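Print | E-mail
18 shares | 0 comments

Practice runs in a kitchen that isn't there

By Colm Carroll
15/09/2022

Most robot arms learn slowly, and they break things. The group at Brerlow wanted to know how much of that learning could be done in simulation before a real arm was switched on.

Their method, called Wetby, takes one recorded task and changes it slightly each time it is replayed. The counter shifts, the drawer moves, the object starts at a new angle. By August the team had 1244 simulated runs, built from 109 recordings made by people steering the arm by hand.

A control program trained on the full set was then given 400 new attempts. It finished more than half of them. The same program trained only on the recordings did much worse, mostly because it let go too early.
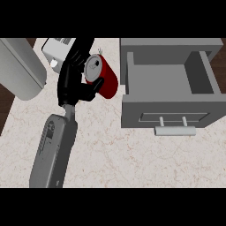

ROBOTICS

Cans are one of the harder objects. A can held at a tilt, as in this simulated run beside the drawer cabinet, has to be turned before it can be set down. Marchuk, who wrote the replay code, says small errors in the grip add up during that turn. Tests on a real arm are planned at the Brasten lab next.

E-mail this article | Print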